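Housekeeping robots at Redau: questions from staff

Last updated in September. Questions go to Dalva Lins in the housekeeping office.

Which rooms do the robots work in?
The bedrooms on levels 2 and 4 at Redau. Plotetthorpe and Clodport carry on as before, and no date has been set for either.

What do they do?
They change beds and carry out simple tidying. Bathrooms, minibars and anything a guest has left out stay with room attendants. 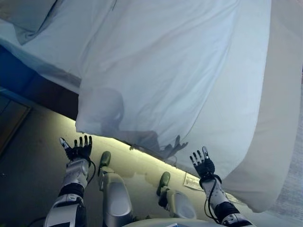
Will I still be making beds?
Yes, though fewer of them. On the robot levels your main job is checking and finishing. A sheet has to be lifted clear of the bed and laid again, pillow end included, and the corners still need a person's eye. If a bed isn't up to standard, redo it and note the room number on your sheet. You won't be marked down for the extra time.

Are hours being cut?
No. Contracted hours stay the same until the Vilela review is finished. Attendants who want to move to laundry or linen stores can ask now – places are limited.

Can I be in the room while one is working?
Stay by the door until it has stopped. Don't reach across the bed or take linen out of its hands.

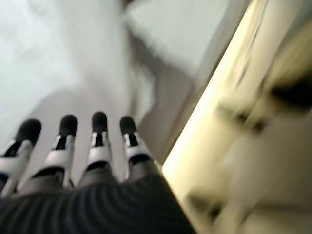
If you need to go in sooner, press stop on the corridor unit and wait for the light to go out. Everyone on the two levels will be shown this before their first shift there.

What if it damages something?
Ring 2144 and leave the item where it is. Attendants aren't charged for damage caused by a machine.

Who do I speak to about training or pay?
Olga Moreira handles both. Finishing work is paid at the normal attendant rate, and training time is paid too.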